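Progress report to the Jernedow Fund
Project: Grekitz hand-held gripper set, upkeep and repair
Period covered: December to end of April
Date of report: May 7, 2019

Summary

The set is back in regular use after the spring repairs. The grant has paid for new finger mounts, a stock of printed marker cubes and a proper bench procedure for checking the grippers before they go out. One item, the cable strain relief, is behind schedule and is dealt with further down.

Work on the fingers and markers

When we last reported, the main fault was play in the finger joints. The fingers closed unevenly and the position readings drifted over a morning's work. Satish Dwivedi stripped all 4 grippers in December and replaced the pins and bushes. He also found that two of the marker cubes had been glued on slightly twisted, which accounted for a good part of the error we had been blaming on the software.

The cubes are now seated against a stop before the glue sets. Each gripper is then opened and closed 80 times on the bench and the readings compared at the start and the end. A gripper that fails goes back to Satish and is not lent out in the meantime. Since this came in we have had one failure, on gripper 2, caused by a burr on a new pin.

Scuffed markers are a smaller nuisance. The black squares lose their edges if the cubes are knocked against a table often enough, and the tracking then drops out at certain angles. We now keep printed spares, and changing a cube takes a few minutes.

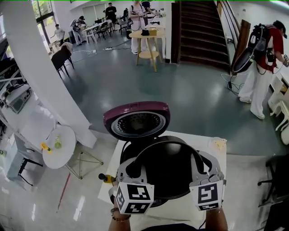
Shanti Grewal

Handling checks

The bench test does not show everything, so every gripper is also tried in the hand, held by the grips with both marker cubes in view, before it is signed off. We look for sticking near full closure and for any twist in the frame when the grip is squeezed hard. Both hands should be able to hold the unit steady without covering the face of a marker. The written instructions have been changed on this last point after several users were found to be holding the right-hand grip too high.

Cables

This is the part that is late. The clamps supplied by Emura were a size too large for our cable and let it slide, so the load still came on the connector. Replacements have been ordered. Until they are fitted we are using tape and a loop at the grip, checked at the start of each session. Two connectors have been re-soldered in the period.

Spending

Parts and printing came to £1,108, within the sum agreed for this stage. The returned clamps have been credited. No further money is asked for.

Next period

Fit the new clamps and repeat the bench test on all four grippers. Finish the fault log, which at present is kept partly on paper and partly in a spreadsheet. Satish will write up the pin replacement with measurements so that someone else can do it when he is away. A copy will be sent to the Fund with the next report.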